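Catterall Household Skills Program
Course Handout 13: Pots, Lids and Serving Utensils
Instructor: Kyrylo Pylypenko

Purpose of the Session

The session covers the setting out, handling and putting away of a lidded pot and the utensil that serves from it. Students should read the handout before class and bring it with them. The written portion of Unit 2 draws on the terms given below.

The teaching set consists of a stainless steel pot with its lid and a long-handled utensil in cream.
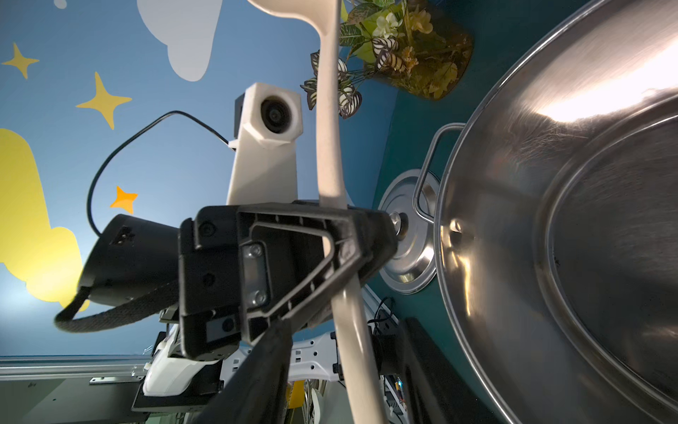
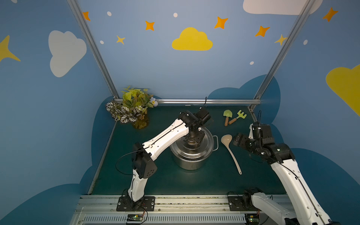 1. Terms

Body. The part of the pot that holds the food.

Lid. The cover of the pot. A domed lid allows steam to collect above the food and run back along the inside of the metal. A flat lid stacks more easily but drips straight down when lifted.

Loop handle. A short, closed handle fixed to the side of a pot. A pot with loop handles is lifted with both hands. A pot with a single long handle is usually called a saucepan and is outside the scope of this session.

Bowl. The rounded, hollow end of a ladle. The word is also used for the end of a spoon. The flat end of a spatula or turner is called the head or blade.

Utensil handle. The length between the bowl or head and the far end. It should be long enough to keep the hand clear of the rim while serving.

2. Setting Out

Place the pot first. It is the heaviest item and the others are arranged in relation to it. The pot should stand on a level surface, well back from the front edge, with its handles to the sides.

The lid stays on until serving begins. Check that it is seated all the way around; a lid that rocks when touched has caught on the rim and should be lifted and set down again.

The ladle is laid beside the pot on the side of the serving hand. In the second picture its round bowl is near the pot handle and its long handle runs diagonally away across the dark green tabletop. Students may adopt this arrangement or lay the ladle parallel to the front edge. Either is accepted, provided that the handle does not project over the edge of the table.

Items that have no part in serving belong toward the back. The potted plant in the back-left corner and the two toy garden tools near the back rail on the right are clear of the pot and ladle. In a home with children, toys should be moved to another surface before hot food is brought to the table.

3. Lifting the Lid

Treat every lid as hot unless it has just come from the cupboard. Use a dry cloth or mitt, as a damp cloth carries heat quickly to the hand.

Tilt the far side of the lid upward first so that steam leaves in the direction away from the face. Hold it over the pot for a moment to let the water drain, then set it on a folded cloth with the inside facing up.

4. Using the Ladle

Hold the handle in its upper half. Lower the bowl into the pot at a slant, let it fill, and raise it level. Touch the underside of the bowl to the inner rim before moving to the plate - this removes the drip that would otherwise fall on the table.

A plastic utensil should not be left resting in a pot over heat or against a hot rim. Between servings it goes on a spoon rest or saucer.

5. Washing and Putting Away

Wash the ladle before the pot. Food dries quickly in the bowl and where the bowl meets the handle. The pot is washed with a soft sponge; steel wool leaves scratches on a polished surface and is not permitted on program equipment. Dry stainless steel by hand to prevent water spots.

Store the pot with the lid turned upside down on it, or beside it, so that air can reach the inside. Ladles are hung or laid flat in the long drawer.

Practical Work

Students work in pairs. One partner sets out the pot, lid and ladle while the other checks the arrangement against Section 2, after which they change places. Water at room temperature is used for all ladling practice.

The practical is marked out of 36. Students who miss the session should arrange a make-up time with the instructor before the March assessment.

Reading for next session: Handout 14, Trays and Carrying.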